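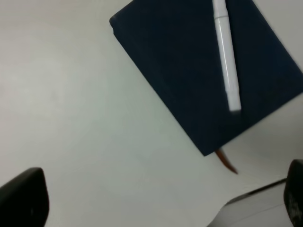
Skultora collects examples for robots that learn by being shown. Small company, one long room, a lot of tables. Customers send us a task, we run it over and over with a person driving the arm, and they get back clean recordings their model can train on. Most of the tasks are desk stuff. A pen on a notebook, a ribbon bookmark sticking out the bottom – simple for you and me, and a real headache for a learning system that has only ever seen tidy objects. Ribbons bend. White pens disappear on white tables. So we record plenty of both.

## How we got going

Macario Trujillo started Skultora after a job at a packaging firm where he spent more time fixing bad training data than building anything. Habibur Gunawardena joined a few months later to run the recording side and still does. First customer was Abernathy, who wanted desk tidying and wanted it by December. They got it. We've kept the same basic setup since then, just more of it.

## What we do all day

- Set the table
- Drive the arm through the task, start to finish
- Reset, move things a bit, go again
- Watch everything back and throw out the bad ones

A typical order is 3,000 examples. We do them in blocks of 50, then the operator swaps out and somebody fresh takes over. Tired hands make sloppy grasps and the model will copy sloppy grasps very faithfully.

Every view gets saved together, wrist and fixed, on one clock. If one of them drops out the whole take goes in the bin. Customers ask if they can have the partial ones cheaper. No, sorry.

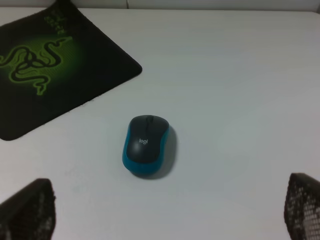 *Logitech mouse on the bare table, Razer pad behind it.*

## What we're picky about

Placement, mainly. If the mouse always starts in the same spot then the model learns the spot and not the mouse. Operators get a fresh layout card for each take and they're expected to use it, even when its annoying. Angles too – notebooks straight, notebooks crooked, half out of view.

We also keep the misses, if they're honest misses and the operator recovers. Labeled seperately so you can leave them out. Travia uses them, Umonholm doesn't. Both fine.

Each finished set ships with a short printed log, the notes from whoever was driving and a list of what got tossed. The frame below comes out of one of those.

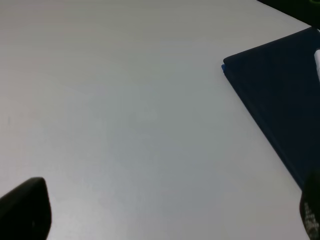 Vol. 2, p. 50

Operator notes are plain language, no template. "Went in too steep." "Second try better." We tried a form with checkboxes for a while and people just ticked everything. Habibur reads all the notes before a set goes out and will send a block back if the notes and the recordings don't match up.

## Working here

Operators don't need a robotics background. Good hands, patience, willing to do the same thing again with the notebook turned a little. Training takes two weeks, mostly practice takes that we 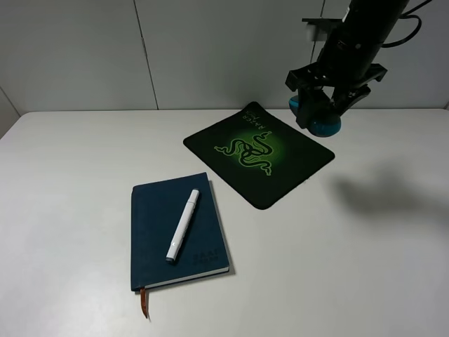

never ship to anyone. After that you get your own table and start on live orders, with Macario or Habibur checking your first few blocks.

Hiring again from 2nd November, days and evenings. Write to the front office with a few lines on what you've done before, no cover letter needed. For orders, same address – tell us the task, the objects and how many takes you think you want, and we'll come back with a quote and a small test set to look over first.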